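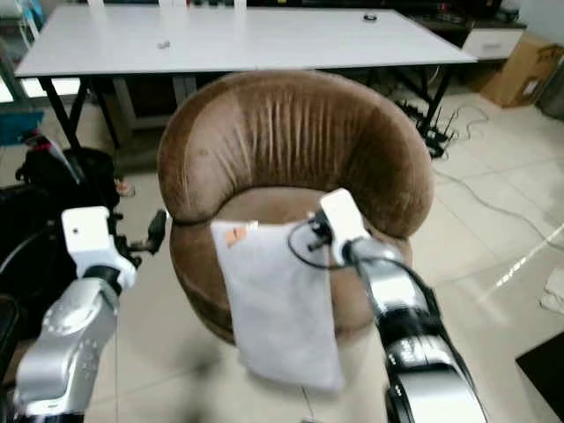

Corinne Nguyen-Tran wrote to me that a chair with worn patches has had its day and should go before visitors see it. I couldn't disagree more! A brown tub chair with a soft, velvety cover gets better the longer people sit in it, and a bit of wear along the top of the back is where heads and elbows have been (mine included, for 15 years now). Brush it, give it a wipe with a cloth, add one big white pillow and it's the best seat in the house.

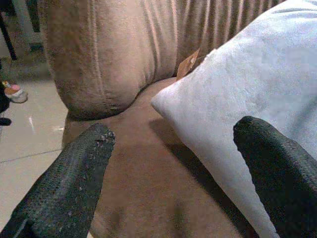

I'd put the pillow to one side, leaning on the pleats, so there's still room to curl up with your feet under you. People spend 80 pounds on a stiff new thing from Szabo and then perch on it. Keep the old one, please, and sit in it every evening until October at least.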